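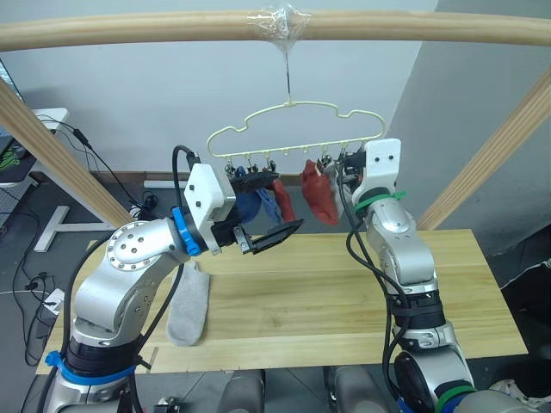

The two arms at the sock hanger in the Furnberg workshop, with a single grey sock on the table.

Furnberg sock cell gets a new service routine

November 2023

The two-armed laundry cell at the Serra workshop in Furnberg is back in use after an overhaul that took 5 days, the workshop has said. The cell takes socks off a clip hanger and lays them out on a table in pairs. It was first put together in August.

The work was done by Serra's own staff with help from Istton, the Grakwood firm that looks after the arms. It covered the joints, the grippers and the wooden stand, and ended with a fresh calibration of both arms against the table top.

Serra said the cell had been losing accuracy since the end of the summer. Socks were still coming off the hanger, but the grippers closed a little to one side of where they should have, and the error was larger on the right arm than on the left. Istton traced most of it to a wrist mount that had worked slightly out of line. The mount was taken off, cleaned and refitted, and the fingers on both grippers were checked for wear. One pair was replaced.

Staff at the workshop refer to the arms by colour. The left one has blue rings and the right one has green, and the service sheets now follow the same naming, so that a fault written up in Furnberg means the same thing when it is read in Grakwood.

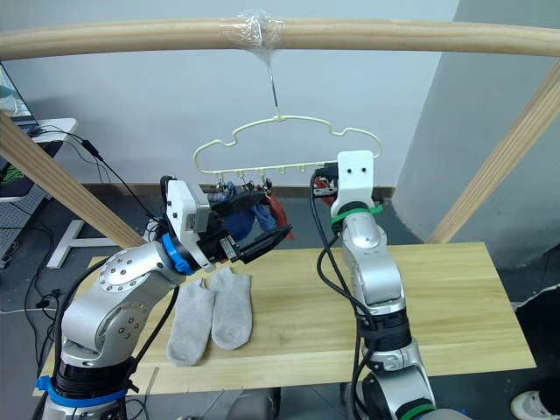

The hanger's wire hook is held to the rod with clear plastic wrap.

The stand was the simpler part of the job. It is a plain wooden frame with sloping posts and a rod along the top, and the hanger hangs from the middle of the rod. Any shift in the hook moves every clip on the bar below, and the taught positions then have to be corrected one by one. The plastic wrap keeps the hook where it was when the positions were taught. Serra considered a metal bracket but decided against it for now - the wrap can be cut away and redone in minutes when a hanger has to be changed.

Under the new routine the hook is checked at the start of each shift and the wrap is renewed every 100 hours of running. Joint screws are checked at the same interval. The grippers get a closer look every 2 weeks, with the results entered in the cell's log. 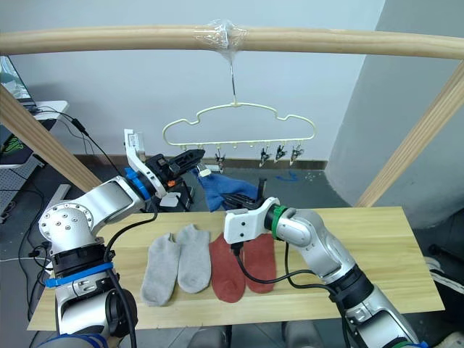 Cable routing is the one item still open on the list. The leads to the grippers need enough slack for the wrists to turn freely, and too little of it pulls on the connectors. Too much brings a different problem, and with the right arm up at a blue sock its black cable hangs down over the socks laid out on the table. Serra wants to avoid a cable dragging a finished pair out of line. Istton has proposed a clip further back along the arm, to be tried on the green side first. If it holds up, the blue arm will get the same.

The log stood at 2566 running hours when the cell was switched back on. Serra said the pick positions would be measured again once the new clip is fitted, and that Istton would keep a spare wrist mount in Grakwood for the cell.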